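The Paper Cup Line

Every February I am asked to say what the lab will need for the next 18 months, and every February I ask for an arm. I have never once been refused an arm. Arms are easy. They are shiny, they have a supplier with a brochure, and the finance office can put a sticker on them.

What I cannot get is cups.
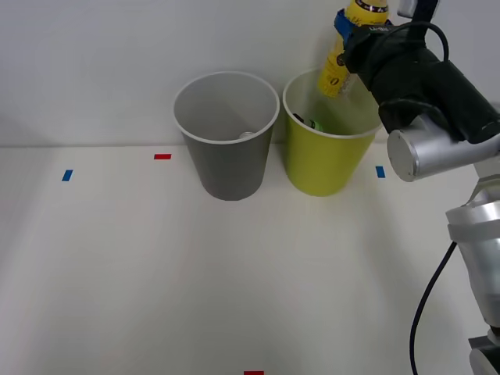

Bottle, cup, tape: the arm is the only part with an asset number.

When we wrote the Tostden bid we put in a line called "task materials" and asked for 397 pounds. It came back queried. Could we be more specific? We could: paper cups, small bottles, coloured tape, spare fingers. It came back again, with a note asking whether these were office supplies. The arm itself, which cost more than 90 times as much, went through in an afternoon.

I do understand. A form wants a thing with a serial number, and a roll of tape has no service life that anyone can write down. So the tape gets bought on somebody's own card at the corner shop, and the project's true cost is spread across the pockets of its students.
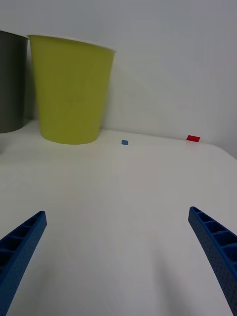
Blue printed fingers and the two cups, from the gripper's side.

Fingers are the worst of it. You would think a gripper came with the fingers you wanted. It comes with the fingers Galari wanted, and after that you are printing your own, then printing them again in a slightly different shape. Our filament was filed under stationery for a whole year. Stelmakh, down the corridor, files theirs under catering, and I have not had the nerve to ask how.

My proposal is dull. For every 1,000 pounds spent on a machine, set aside 90 for the things it will pick up, and let the people at the bench spend it without a form. If there is money left at the end, take it back. There won't be.
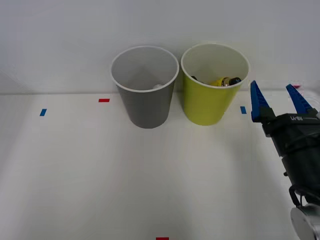

Matilde Vieira
Opinion, December 2025

I put this to the Grevulen planning meeting last time and was thanked for it warmly. The minutes record that I had asked for a second arm.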